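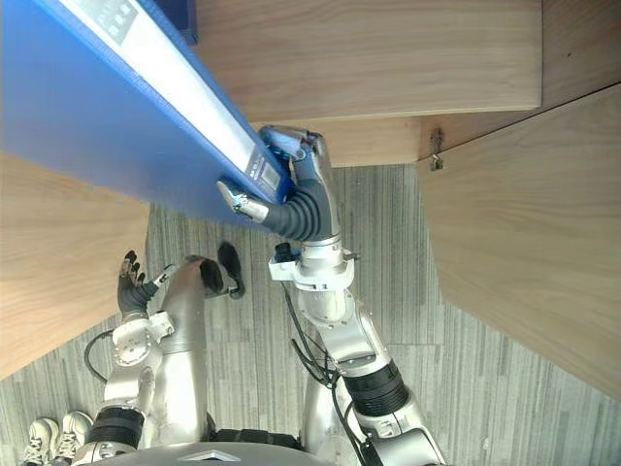
蓝色瓦楞塑料板，板面带白色长条

Madevel 瓦楞塑料周转箱 740 型

产品简介
740 型是 Madevel 周转箱系列里最常用的一款，用于零件、标签卷、小包装成品在仓库与工位之间的周转。箱体由聚丙烯中空板折合而成，不用时可以压平叠放。标准色为蓝色，另有灰色和黑色可订。

规格
型号：740
外长：740毫米
箱高：200毫米
板厚：5毫米
材质：聚丙烯中空板
边角：超声波焊接，上沿包边
提手：两侧开孔，加塑料护圈
颜色：蓝（现货）、灰、黑（订货）

标签位
箱体长边可加贴白色标签条，用来放货位号或条码。标签条有背胶式和插卡式两种，下单时请注明。背胶式适合固定货位，揭下后会留胶，不建议反复更换。插卡式每次换卡不伤板面，价格略高。

使用与清洁
可用清水或中性洗涤剂擦洗。冲洗后请把箱子倒扣晾干，瓦楞孔内容易存水，竖放时开孔一侧朝下。不要用钢丝球，也不要用含丙酮的溶剂擦印刷面。长期露天存放会使板材变脆，户外使用请选抗紫外线板材，订货时在型号后加字母U。
装箱后堆码不超过5层。空箱压平后不限层数，但底部要垫平，否则折线处会翘。

配件
Letum 防尘盖，同色，与740型上沿配合
Haslam 插卡式标签条，白色，可单独购买
隔板套件，板厚同箱体，可按图裁切
带轮底托，承放单列箱

防静电版本
电子元件周转请选 Dosteo 防静电板材，只有黑色，不能与普通板混订在同一批次里。表面电阻检测报告随货提供，补开报告需要提供送货单号。

订货说明
现货颜色7天内发出。灰色、黑色及非标尺寸200只起订，交期以确认单为准。需要印公司标志的，请提供矢量文件，单色印刷不另收版费，双色起按版计费。
11月订单较集中，订货款请提前下单。

退换
未使用、未贴标签的现货箱可退，运费由买方承担。定制尺寸和印刷箱不退，有焊接开裂或尺寸不符的，请拍照连同送货单号发给我们，核实后补发。

样品与报价
联系人：Ailsa Nisbet，销售支持
样板可寄，每次限两种颜色。询价时请写明型号、数量、颜色、标签条种类以及是否需要防尘盖。

相关产品
Madevel 加高型周转箱
Madevel 中空板隔层垫板
Letum 防尘盖替换件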